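Unit 6 handout – Grip faults and the switch-picking cell

Read before lab. Bring the fault log sheet from Unit 5.

## Background

The Ukilex cell picks push-button switches out of a shallow tray and moves them to a test fixture. It has a two-finger gripper and a small camera at the wrist. The control software is Zinel.

During an endurance run the cell logged 2,085 pick attempts. Of these, 523 ended in a "grip lost" fault. The first 300 attempts were clean. An operator cleared the faults from the pendant one after another and let the run go on. On the last one, a switch dropped outside the tray and the operator reached in for it while the arm was paused but still powered. There was no injury. The event was written up as a near miss, and the report is dated August 17, 2018.

## What failed

Two separate faults were found.

1. **Finger drift.** A mounting screw on one finger had backed out. The finger still closed, but its tip met the part late and pushed it sideways.
2. **Wrong grip point.** The vision routine took the center of the whole switch as the target. On a switch lying on its side, that center can fall where the body changes width, so the fingers have little flat surface to hold.

The second fault was in the program from the start. It caused no trouble while both fingers met the part at the same time. Once the screw loosened, the margin was gone.

## Why it ran so long

- The "grip lost" message could be cleared without opening the log.
- There was no limit on repeat faults.
- A paused arm looks the same as a stopped arm. The status light at Prullholm was mounted behind the guard post.

## Changes made

- Three grip faults in a row now force a stop and a finger check.
- Screws on both fingers are marked with a paint line – a broken line means do not run.
- Reaching into the cell requires lockout, including for a dropped part.

## Lab task

Set the speed limit to 600 on the Awan controller screen before the first move. Place the switches on their sides at different angles, as in Figure 1.

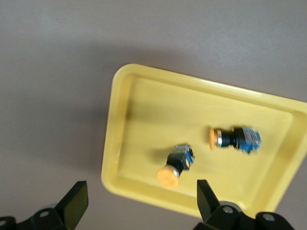
*Figure 1. Wrist camera view: two switches on their sides in the yellow tray, gripper fingers at the bottom.*

For each switch, mark on your sketch where the fingers should close and where the old routine would have sent them. Note any approach where a finger would touch the tray rim first.

Hand in the sketch and one paragraph on this question: which of the three changes would have stopped the October repeat of this fault, when the screws were tight but the grip point had been reset to the old value?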